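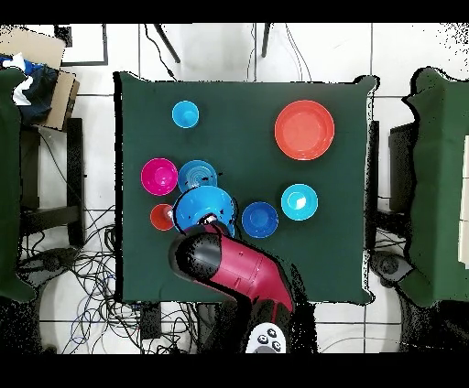 Slide 2. Color and appetite: what did we buy?

Open without the joke. Ask who has been told that blue dishes make people eat less. Wait for hands. Then ask who has read the study. Wait longer.

The bowls on the opening slide stay up while people find seats. Pink, orange-red, several blues, all on a green cloth. If the claim is right, half of you are already less hungry. Move on.

Slide 3. Where the claim comes from

I went looking when the Skirneck canteen asked me to sign off on new tableware. The supplier, Golob, had a brochure with a chart. The chart had no axis labels. I wrote to ask for the source and got the same brochure again, in a larger file.

The idea has three versions and people swap between them:
- Blue puts you off food since few foods are blue.
- Contrast between food and dish makes you notice the portion.
- Red means stop, so you stop.

Point out that these predict different things. Rice in a blue bowl is high contrast. Tomato soup in a red one is not. A salesman can pick whichever fits what is in the warehouse.

Slide 4. Our own numbers

Mava site, 322 lunches, July. Kalliopi Dumitrescu weighed what came back on the trays. Blue bowls one week, white the next. Difference in leftovers: 7 grams per tray, in favor of blue. Say it slowly and let them enjoy it.

Then the menu. Blue week had the lentil bake. White week had the noodles. I wouldn't finish the lentil bake out of a gold chalice.

Marin Softić thinks I am being unfair here and that 7 grams is still 7 grams. He may want to speak. Give him two minutes, no more, the room is needed at 3:30.

Slide 5. Size

If anyone wants to argue for an effect, size is the better bet, and even there I'd go carefully. Big bowl, more food put in it, fine. Whether people then eat less at supper, we didn't ask. Most of what I read didn't ask either.

Slide 6. The Brukine questionnaire

47 staff sent it back. 29 said the new colors were "nicer." I believe them. Nicer is a good reason to buy a bowl. It should go in the budget under nicer and not under health.

Slide 7. What I'd want before spending more

Same menu both weeks. Someone weighing trays who doesn't know what we hope to find. Supper diaries, if people will keep them.

Questions. If the one about plate color and dementia wards comes up, say I haven't read enough on it and take a name.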